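Zirance

Zirance is a small task planner with a perception front end for tabletop work with two robot arms. It takes a picture of the table, makes a list of the objects, and produces a sequence of steps such as "pick the red cube, put it in the red cup". The steps are then given to a separate controller. The planner does not drive the motors by itself.

This README is for version 2. If you still have configuration files from the first version, please read the part "Changes from the first version" before you start, as the file format is different.

What is in the repository

zirance/detect finds cups and cubes in the camera pictures and gives each one a colour and a position.
zirance/plan makes the sequence of steps.
zirance/bridge sends the steps to the controller and receives the result of each step.
zirance/check compares the table after a step with what the plan expected.
configs contains one file for each table layout.
tools contains the calibration script and the log viewer.

The model weights are not in the repository. Ask for the download address in an issue and write which release you use.

How to install

Clone the repository, create a fresh Python environment and run:

pip install -e .
python -m zirance.selftest

The self test needs no robot and no camera. It reads the stored pictures in tests/data and makes a plan for each of them. There are 19 stored cases and all of them should pass. If only the colour cases fail, the reason is normally an old version of the image library in your environment. Remove the environment and make a new one, it is faster than to search for the conflict.

The layout file

Every table has a layout file. It describes which objects can be present, which cup belongs to which colour of cube, and which part of the table each arm can reach. The names of colours are free text, but the same name must be used in the detector settings. In the layout cups_cubes, the cups are called red and light_blue and the cubes are called red and dark_blue. The pairing is written explicitly:

pair: red_cube -> red_cup
pair: dark_blue_cube -> light_blue_cup

Please do not leave out the pairing, also when it looks obvious. The first version tried to guess it from the nearest colour, and under warm light it guessed wrong. With red and dark blue cubes lying loosely in the middle of the table, and with a light blue cup farther back than the red one, the nearest cup in distance is also not a safe rule.

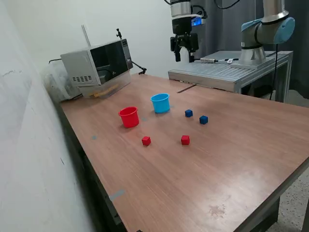
Can I use cubes and cups in other colours?

You can use any colours that the detector is able to separate under your own light. Add the new names to the layout file, add a colour range for each name in the detector settings, and run tools/colour_check with the objects on the table. The script shows how much the ranges overlap. If two ranges overlap, change one of the objects or make the light more even before you change the numbers.

Calibration

The calibration must be done again when a camera has been moved, even a little. Start the script with:

python tools/calibrate.py --layout cups_cubes

The script asks you to bring the gripper above several points on the table, one after another. Go slowly and press the key only when the arm stands still. When the script is ready it writes the result next to the layout file and keeps the older result with the ending .old, so you can go back.

Two remarks from our own use. First, the height of the table is one single value in the layout, therefore a table which is not level will give a small error at one side. Second, tape marks and stains on the table are sometimes detected as objects when the minimum size is too low. The setting is called min_area. Raise it step by step until the false detections are gone, then check that the cubes are still found.

Running a plan

For a dry run without motion:

python -m zirance.run --layout cups_cubes --dry

The plan is printed as text and saved in the logs folder. Read it once completely. If it is what you want, start the same command without --dry. The program asks for a confirmation before the first step and waits for the controller to report that it is ready. Keep a hand near the emergency stop during the first run of every new layout. The check module is not a safety function and must not be used as one.

The most important options:

--arm left, right or both. With both, the planner gives each object to the arm which reaches it best, and only one arm may be above the shared part of the table at the same time.
--pause waits for a key after each step.
--no-check skips the comparison after each step. We use it only for timing tests.

The detector works at 11 pictures per second on our computer. This is enough, because the planner reads the table only between two steps.

Moving a cup that is not empty

This was the most requested function after the first release and it caused the most work. When a cube is inside a cup, the detector must remember it as "contained", otherwise the check module reports the cube as lost. In version 2 every cup has a list of contents. The cubes in the list travel with the cup in the plan, and they are removed from the list only when the detector sees them outside again.

The close view makes this harder than the view of the whole table. With the cup between the gripper fingers and the opening turned towards the camera, the outline becomes soft from the movement, and a red cube inside a red cup has very little contrast with the wall behind it. For this reason the content list is not updated while the field moving is true. The detector still runs and its answers are written in the log, but they have no effect on the plan.

A target area can be given as corners in the layout file, or it can be found from tape on the table. For the second way, two strips which suggest a corner are sufficient, for example one horizontal and one vertical strip of light blue tape. The strips do not need to touch. If a cup has a similar colour to the tape, please give the corners by hand.
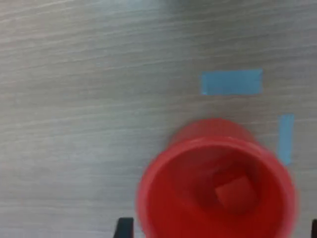
Known problems

Small cubes that touch each other are sometimes detected as one object. The planner then asks for a grasp that is too wide. You can set max_grasp in the layout; our value is around 80 mm, and a wider request is refused with the message "grasp refused".

A shiny cup can have a bright spot on the rim which the detector reads as a gap. Turning on rim_fill helps, but it makes the position of the cup a little less exact.

When the connection to the controller is lost in the middle of a step, Zirance does not know if the step was finished. It stops and asks you. Look at the table, then answer with done or repeat. There is no automatic recovery for this case.

The log viewer does not open logs from the first version.

Changes from the first version

The pairing of cubes and cups is now required.
The key target_box was renamed to target_area.
Cups have a content list.
The bridge for the Flostard controller was written new. The bridge for Voltari is still included but we do not test it any more, and it will be removed when there is no user left. If you are such a user, please open an issue.
The command zirance-go was removed. Use python -m zirance.run.

A script for the conversion of old layout files is in tools/convert_layout.py. It cannot invent the missing pairing, so it writes the word FILL at these places and the planner refuses to start until you have replaced it.

Reporting a problem

Please attach the layout file, the log folder of the run and the output of the self test. A picture of the table from the same camera is very useful, a picture from a phone is less useful. Write also if the dry run showed the same plan as the real run.

Small corrections of the text are welcome as well. English is not the first language of most people here.

Licence and contact

The code has the MIT licence. The stored pictures in tests/data may be used for testing and for teaching. Zirance is maintained by Jiahui Wei in the Bakilana project.

Last change of this file: Nov 14, 2024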